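Stop Pinning to a Moving Tag

Most plugin breakage I have been asked to look at in the past year has the same cause. A site owner changes nothing, a build runs on Monday, and a feature that worked on Friday returns an empty result. The owner blames the host, the host blames the plugin, and the plugin author asks for a debug log. The log is clean. What changed is a dependency two levels down that was declared as "latest" or with an open range, and the build server resolved it to a newer release.

I think package authors should stop publishing open ranges for anything that parses outside input, and that site maintainers should commit the lock file and treat it as part of the source. Neither idea is new. Both are routinely ignored, including by people who agree with them.

Take the case that prompted this. Zonik is a small feed parser used by a number of content plugins, among them Tritholm, the import tool. Tritholm declared its dependency on Zonik with a caret range. A minor release of Zonik tightened how it handled the content-type header: a feed served as text/html was now rejected, where it had been sniffed and accepted before. By the letter of the specification, the new behavior was correct. By the practice of many servers, it turned a working import into a silent failure. The parser returned false, the plugin read false as "no new items," and the import page showed a green check mark.

The issue tracker for Tritholm had 361 comments on this before the cause was named. Much of the thread consists of people reinstalling PHP.

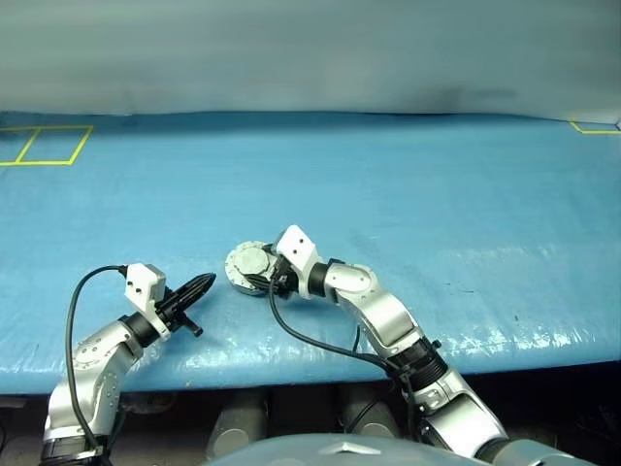
Kaufmann replied to an earlier draft of these notes that a caret range is a promise made by the upstream author, and that if Zonik changed behavior in a minor release then Zonik broke the promise and the range did its job. Freeze everything, the reply went on, and you will be running a parser with a known hole in it a year from now, and you will have chosen that.

The second half of that objection is serious and I will come back to it. The first half I don't accept. Semantic versioning describes the author's intent. It can't describe the effect, because the author does not know which of the old behaviors somebody relied on. A stricter header check looks like a bug fix from inside the parser. From inside an import job it is a breaking change. Both readings are reasonable, and the version number can only carry one of them.

A lock file carries something more useful, namely the exact set of packages that passed your tests. With Composer this costs nothing. Run "composer update" on a branch, read the diff of composer.lock, run the tests, merge. On the server run "composer install" and never "composer update". I still see deploy scripts that call update on production, usually with a comment from years ago saying it is temporary.

On the matter of old holes: yes, a frozen dependency goes stale. The answer is to schedule the update. We maintain Zinon, a caching layer with 10 direct dependencies, and we open an update branch every 2 weeks. Most of those branches are merged within the hour. When one fails, we know which package moved, because the lock diff says so, and the failure happens on a branch at a time we picked. Security advisories get their own branch the same day. I would rather spend an hour on this in June than a weekend on it whenever the resolver decides.

There is a second problem in the Zonik story that a lock file would not have fixed. The parser returned false for every kind of failure: no network, bad header, malformed XML, no provider found. A caller can't tell these apart and so can't report them. Tritholm's import log on one affected site held 3000 lines, all reading "checked, nothing new."

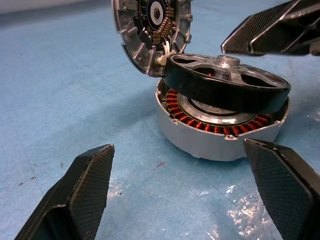

Two black gripper fingers and a partially disassembled brushless motor on a light blue surface.

Return an error object or throw an exception. If the old signature has to stay for compatibility, keep it and add a method that exposes the last error. Then log it at a level that is switched on by default. A message reading "rejected: content type text/html" would have closed that thread on the first day.

Library authors tend to answer that callers should check more carefully. Callers check what they are given. A boolean gives them one bit, and the plugin did the only thing it could do with it.

For anyone maintaining a site on someone else's plugins, the practical list is short. Check whether composer.lock is in your repository. Check whether your .gitignore excludes it, because several starter templates do. Search the deploy script for the word "update". If the plugin ships its own vendor directory, look at which versions are in it before filing a report, and paste them into the report.

Zonik has since added an option to restore the old sniffing. It is off by default, and the changelog lists it under "Misc".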